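Unit 8: Stains, Marks and Other People's Handwriting
Household Care, Prurkdale evening course, June

Bring last time's sheet. If you've lost it, the short version was: test first, in a corner, and don't scrub.

**8.1 Before you touch anything**

A pale surface is a record of everyone who has ever walked past it holding something. Your first job is to read it. Look from low down and to one side, as marks that vanish head-on tend to show up at a slant. Write down colour, size and shape. "Dirty" is not a colour – last year's logbooks used it 118 times.

Sort what you find into two piles:

- **Smears:** irregular, no clear edge. Could be marker, paint, crayon or lunch. Treat as unknown.
- **Strokes:** short, thin, usually pen. Somebody may have meant them. Ask before removing, particularly if the household includes a person who measures things.
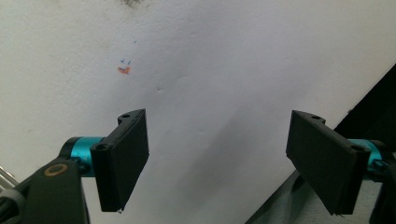

*Fig. 8.1. White surface with an orange-red smudge, two tiny blue pen marks directly above it and a faint blue dot higher up. Which pile for each?*

**8.2 Order of work**

1. Dry cloth, one light pass.
2. Damp cloth, wrung out until your wrists complain.
3. A drop of mild soap, on the smear only.
4. Stop and have a look from the doorway.

Step 4 is where most people lose marks. A clean patch the size of a dinner plate is far more noticeable than a dot of biro, and you'll then be obliged to wash the whole wall. If it's paper, stop at step 1.

**8.3 For next time**

Read the Velletti handout, pp. 92 onwards (skip the bit on suede). Find one mark at home and log it without cleaning it. Half a page is plenty. Logbooks go in the tray outside room 237.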